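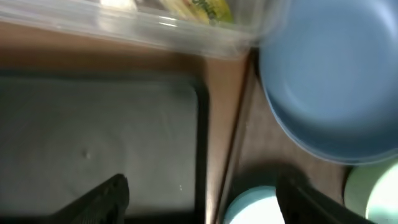
November 11, 2020

Branch returns finished at 4.10 pm. The ballot for the association's Rundurdale branch closed at noon, as the notice said it would, and the count took the rest of the day with one break.

Figures for my own reference. Eligible members on the roll: 313. Ballots received: 189. Informal: 5. That puts turnout a shade over 60 per cent, and formal votes at 184. I ran the formal pile twice, once by first preference and once by serial order of the envelopes, and both totals agreed.

Of the informals, three were unnumbered past the first box. The rules require a full set of preferences for the executive positions, so they go out, although the intention is clear enough on each. The other two had the declaration left unsigned. I have kept all five in a separate envelope, initialled across the seal.

Vasiliki Chatzigeorgiou is elected branch president on first preferences. The ordinary member positions went to a distribution. Kolev was excluded first and his papers split fairly evenly, then Rinell passed quota on the next transfer. Cestberg sub-branch will therefore have a seat for the first time under the new constitution. They have been asking for one for years and will be pleased, at least until the January planning day.

One query on the scrutineer's sheet. The outer envelopes were logged by date of receipt and not by postmark, whereas clause 14 refers to the date of posting. It makes no difference this time as everything arrived before close. It would make a difference in a year with slow mail. I have put it down as a drafting matter and suggested the clause be changed to receipt only.

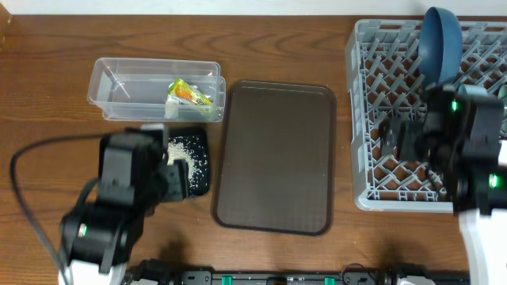 Evening

Drafted the declaration of results. Kept it to a page: positions, names, votes at final count, term dates. The last one ran to four pages and included a paragraph on the value of social work, which is a fine paragraph but does not belong in a declaration. Terms start on the first of January and run for two years, except the student representative, who gets one.

Unsuccessful candidates should hear by phone before the notice goes to members. Rang Kolev at half past six. He took it well and asked for the transfer figures, so I read them out and he wrote them down. The other two did not answer. I left messages asking them to ring back, without giving the result.

Still to do tomorrow:
Second signature on the return.
Scan the tally sheets - both sides, the notes are on the back.
Send Vasiliki the handover list and the bank authority form.
Correct the roll. Three members are listed under former surnames and one has moved to another branch.

Ballot papers to be held for twelve months, then shredded. The box is labelled and in the bottom of the filing cabinet. Key is on my ring for now and needs to go to the new secretary.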